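Open day at the Branmont wetland reserve

2026-01-01

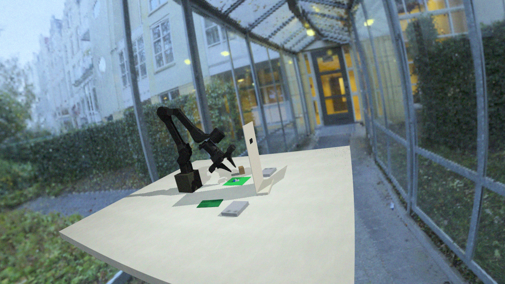

The reserve at Branmont opens its closed side to the public once a year, and I went along to see what has been done with the land since the purchase went through. The site covers 700 acres on both banks of the Tisto, most of it former grazing. The trust bought the last parcel, known as the Lecomte meadows, in March.

Visitors were taken round in groups, with a walk of 3 miles on a mixture of boardwalk and farm track. It was slow going in places. The first stop was the old pumping station, which used to keep the fields dry enough for cattle. The pumps are switched off now and the main ditch has been blocked in four places, so water stays on the meadows through the winter. Our guide said the neighbouring farms had been worried about flooding, and a new bank was built along the eastern boundary before any ditch was touched.

From there we crossed to the river. Two stretches of the Tisto were straightened decades ago, and the plan is to let one of them back into its former bends. The digging has not started. A permit is still needed for the work near the road bridge, and the trust would not give a date for it.

The hide at Hendero Point was the best part of the day for most of my group. We saw lapwing, teal and a marsh harrier, which stayed over the reeds for several minutes. The hide is small and there was a queue. Anyone going next year should take it in early, before the later groups catch up.

Back at the car park there was a talk on access. At present the public footpath only touches the northern edge. The trust wants to add a loop open all year except in the nesting season, with dogs on leads. Some people asked about horses and were told no — the ground is too soft. Almost 300 people have written in about the plans so far, and comments are still being taken.

Entry was free, and parking cost £4. Wellingtons are needed beyond the pumping station.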